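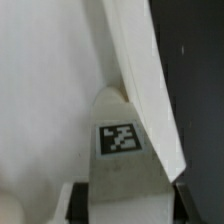 Square marker on the front face, a little below the tip.

April 18, 2026

Youth league trophy run, Bristatton junior soccer. Bench notes, mostly for Ju-won, who has the shop until I'm back.

Order stands at 130 participation medals plus 6 division cups. Medals are the Navar blanks, two-tone, 2 inch. Cups are the Akanda pattern on the short base. Sponsor this season is Mornel, and their name goes on every plate, under the league name and above the division. They want it in capitals. The league's own form has it in lower case in one spot, so ignore the form and go by the email.

Engraved the first cup plate this morning. Depth was fine on the large lettering, too shallow on the year. Slowed the pass on the small text and ran it again on a scrap plate, and that was readable from across the bench. Settings are saved under the league name. Don't use the March file, it has last year's sponsor in it and the line spacing is wrong for a three-line plate.

Adhesive: old tape let go on two of the test plates when I left them on the radiator overnight. Switched to the thicker tape, wiped both sides with alcohol first, pressed for a full minute. Those held. The cups will sit in somebody's car trunk before the presentation, so I'd like all six done this way.

Under-10 division has changed its name since the order came in. Vaughn Oyelaran at the league is sending the new wording. Leave that plate until it arrives. The other five can go ahead.

Ribbons came in at the wrong width. The clip takes them but they bunch up at the ring and the medal hangs crooked. Called the supplier, replacement roll is on the way at no charge. Keep the wrong ones, they will do for the swim club.

Price agreed with the league is 499 for the lot, engraving included, delivery not. Vaughn asked if we could add a fair play award on top. I said yes if it's a plain plaque from stock -- there are a few in the drawer under the polisher. No charge for the plaque, charge the engraving.

To do:
Finish five cup plates
Check medal backs for scratches before the stickers go on
Ask about the spelling of the goalkeeper's name on the top scorer list, two versions in the email
Box the cups separately, lids off

Ju-won Cheon has the key to the stock cupboard. Saw blade on the plate cutter is getting dull, still usable for this job.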